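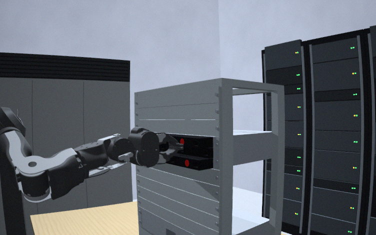
Trollbridge Rack Service Cell
Herrero Automation, Famamton Technical Center
Equipment / Data hall handling / Trollbridge

Trollbridge is a fixed robotic cell for removing and replacing modules in open-frame equipment racks. It consists of one arm with a gripper, a work surface placed against the rack, the controller and the operator station. The cell is supplied together with its simulation model, in which every removal and insertion sequence is prepared before it is released to the physical arm.

Trollbridge may be seen at work during the Open Day at the Famamton Technical Center, held on a Tuesday in December. Registered visitors will receive the date and their session time by e-mail. The rest of this page describes the equipment, the demonstration program and the arrangements for visitors.

Intended use

The cell is intended for sites where modules of one family are exchanged on a regular basis and where the rack position is known and does not change. Typical users are test laboratories, burn-in rooms and training facilities. It is not offered for general use in an occupied data hall, and it does not travel between racks.

The arm approaches the front of the rack horizontally. The gripper closes on the front portion of the module, draws it along its guides and supports it until it has been set down on the work surface. Insertion follows the same path in the opposite direction, with a lower speed over the last part of the travel. Cable connections at the rear are outside the scope of the cell. Modules must have blind-mating connectors or must be disconnected by a technician beforehand.

Main components

Arm. Six-axis, mounted beside the work surface. The arm is delivered with its base plate and leveling feet.

Gripper. Boda, with curved fingers and replaceable contact pads. Pads are chosen to suit the module at the time of order. A second set is included.

Work surface. Wood top on a steel frame, adjustable in height. A top with a conductive mat is available on request and should be specified where unprotected electronics will be set down.

Controller. Floor-standing, with a separate operator station. The connecting cable supplied as standard allows the station to be placed outside the guarded area.

Simulation model. A model of the arm, gripper, rack and surrounding room, supplied with the cell and updated by Herrero when the customer's layout changes.

Preparation in simulation

Each task is first built and run in the simulation model. The model includes the rack with its blank panels, the opening in which the modules sit and the neighboring equipment, so that clearances at the elbow and wrist can be checked before the arm is moved in the real room. Red dots are used as markers on the modules in the model. In the standard two-module task, one dot lies on the upper module and the other on the front face of the lower module. The markers do not appear on customer hardware.

A sequence is released only after it has completed 1,000 consecutive runs in simulation without contact between the arm and any part of the rack other than the module being handled. Small changes in module position are introduced between runs. Where a sequence fails, the count returns to zero and the recorded run is kept with the project documents.

Customers who wish to prepare their own sequences may do so with the same tools. Training is provided in Famamton or at the customer's site and takes 3 days.

Technical data

Mounting: fixed, floor or plinth
Axes: 6
Approach: horizontal, from the front of the rack
Modules handled per cycle: 1
Working distance, arm base to rack front: up to 1,000 mm
Height of rack served: up to 2,000 mm, with height-adjustable plinth
Rated cycle, removal and set-down: 386 seconds
Supply: single phase, dedicated circuit
Guarding: fixed panels with interlocked gate, or light curtain (option)
Documentation: printed and electronic, English or Spanish

The rated cycle includes the position check before gripping and the pause required for operator confirmation. Cycle times for customer modules are stated in the offer and depend on the depth of the module and the force needed to release it from its connector.

The Open Day demonstration

The demonstration is given in the equipment hall and is divided into two parts. Visitors are asked to attend them in order.

The first part takes place in the simulation room. The task is shown on a large display as it is run in the model, with the arm reaching into the rack opening from the side of the work surface. Nuria Goicoechea, head of simulation at Herrero, will explain how the rack geometry is entered, how the grip position on a module is chosen and how a failed run is examined. Visitors may ask for the viewpoint to be changed or for a run to be repeated with a module moved out of its nominal position.

The second part takes place at the cell itself. The same sequence is run on the physical arm, with a test rack fitted with non-powered modules. Inmaculada Gallardo, who is responsible for the Trollbridge product line, will present the cell and answer technical and commercial questions. The removal is carried out first, followed by insertion into the same opening. The gate remains closed throughout.

Visitors should be aware that the sequence is run at its rated speed and is not shortened for the demonstration. The pause for operator confirmation is part of normal operation. During this pause the arm holds its position and the confirmation screen is repeated on the display facing the public area.

Program

9:30 a.m. Reception and issue of badges, main entrance
10:00 a.m. Introduction to the Technical Center
10:30 a.m. Simulation room, first group
11:30 a.m. Equipment hall, first group; simulation room, second group
12:30 p.m. Equipment hall, second group
1:30 p.m. Lunch in the ground floor meeting rooms
3:00 p.m. Individual meetings, by appointment

The afternoon meetings are intended for organizations with a specific rack or module in mind. Drawings, photographs or a sample module may be brought. Samples will not be handled by the cell on the day, but they can be left with Herrero for assessment against a signed receipt. An assessment covers the available gripping surface, the release force and the clearance to adjacent units, and the written result is normally sent within two weeks.

Registration and access

Attendance is free of charge. Registration is required and closes one week before the event. Each organization may register up to four people. Requests for additional places are placed on a waiting list and answered in order of receipt.

Visitors must carry identification. Closed, flat shoes are required in the equipment hall, and safety glasses are issued at the door. Bags and coats are to be left in the cloakroom. Persons with an implanted medical device are asked to inform reception on arrival so that a suitable viewing position can be arranged. The equipment hall and simulation room are both on the ground floor and are accessible by wheelchair.

Photography is permitted in the equipment hall from the public side of the guarding. It is not permitted in the simulation room, where customer layouts may be open on other screens.

Parking is available behind the building and is entered from the service road. The front spaces are reserved for deliveries until noon.

Supply and installation

Trollbridge is built to order. Before an offer is made, Herrero requires a drawing of the rack, the mass and dimensions of the module, and a plan of the room showing fixed equipment on all sides of the proposed position. Where no drawing of the rack exists, a measuring visit can be ordered separately.

The customer is responsible for the floor, the electrical supply and the fixing of the rack. A rack that can shift under the force of insertion is not acceptable and must be anchored before commissioning. Installation is carried out by Herrero personnel, and acceptance is based on the released sequence being run on the customer's own modules.

Maintenance consists of a yearly inspection of the arm and guarding, replacement of gripper pads as they wear, and a check of the rack position against the simulation model. The position check should also be repeated whenever panels or neighboring cabinets have been moved.

Contact

Technical and commercial inquiries: Inmaculada Gallardo, Trollbridge product line
Simulation and training: Nuria Goicoechea, simulation department
Open Day registration: reception, Famamton Technical Center, weekdays from 8:30 a.m. to 5:00 p.m.

Related documents

Trollbridge data sheet
Site preparation guide
Module assessment form
Boda gripper pad selection table
Open Day registration form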